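### 4.2 Wall covering and the sense of room size

The households in the Firnby survey often described a small room as "busy" or "close", even when its measured area was the same as that of the neighbours. Corrigan and Keogh reported a similar result for rented flats in Zuncombe, but they did not separate the effect of colour from the effect of pattern. 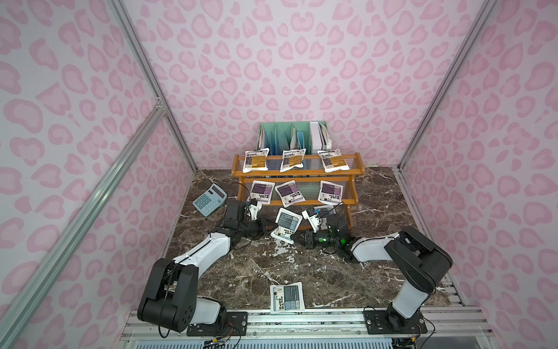
We asked respondents to judge wall coverings by three qualities: contrast, density and scale of the repeat. Of the 3284 answers, the largest share named density as the most tiring quality. A dense print in soft colours, such as the pink leopard spot on white in Figure 6, was placed by our coders in the group "low contrast, high density". Respondents accepted this group in a hallway and disliked it in a bedroom.

Storage was the second subject of the interviews - Hennessy treats it as separate from decoration, and we do not agree with him. Open shelves let the wall behind them stay visible, and the goods become part of the pattern. On a two-tier rack with clear slats, like the orange one in Figure 6, packets with orange-and-dark labels above and purple labels below bring further colours in front of the print. Gallagher calls this "borrowed pattern", and we keep her term in Section 4.3.
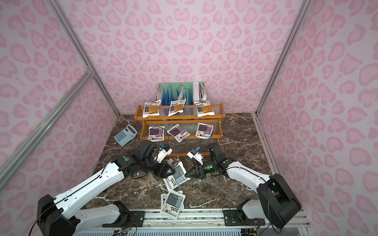
*Figure 6. Patterned wall covering with open storage, two views.*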